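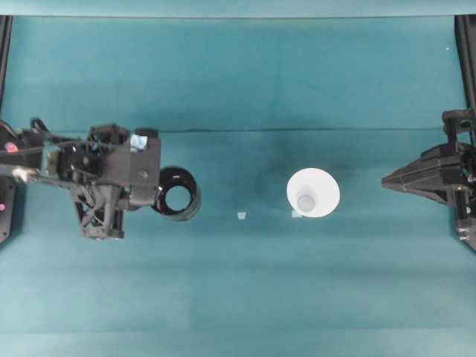 Claltlow Allotments: frequently asked questions

How long is the waiting list?
It varies by site. At Brestine the wait is usually under a year, as there are more plots there than people asking. At Skostlow it is much longer and we can't give a firm date.

Can I choose which site I go on?
Yes. You can put your name down for both, but once you take a plot on one you come off the list for the other.

How big is a plot?
A full plot is about 400 square metres. Half plots are offered to most new tenants. If you keep a half plot in good order for a season you can ask for the other half when it comes free.

Is there water?
There are tanks at both sites, filled from the mains between April and October. Hoses may be used to fill your own butt but must not be left running. The tanks at Skostlow are low by evening in hot weather — go before 9 am if you can.
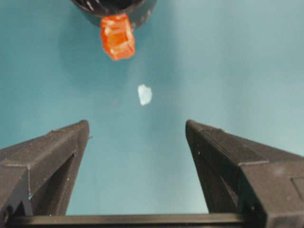 Hrvoje Angelovski wrote to add that the tank by the Golob Lane gate fills faster than the others, and that watering cans left beside it are for anyone to use as long as they go back.

Can I put up a shed?
One shed per plot, on slabs or bearers, with no concrete base. Write to us with the size and where you want it before you buy. Greenhouses need the same permission, and we ask for plastic panels in place of glass.

May I keep hens?
Up to 5 hens on a full plot, none on a half plot. No cockerels. Someone has to visit every day, including Christmas.

Are bonfires allowed?
Only from November to the end of February, after 4 pm, and only for dry plant waste from your own plot. Diseased material such as blighted potato tops can be burnt under the same rules. 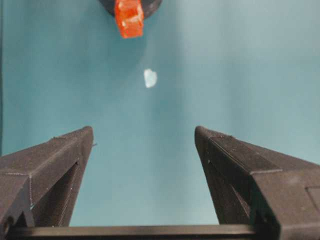

Do not burn treated timber, carpet or plastic at any time of year. Take these to the tip. Old carpet must not be laid as weed cover either, and any left behind will be charged to the outgoing tenant.

What happens if I can't keep up?
Tell us early. We can hold a plot for a few months if you are ill, or cut it down to a half. Plots left unworked get one letter, then notice.

When is the rent due?
In January. Keys that aren't returned when you leave cost £16 each.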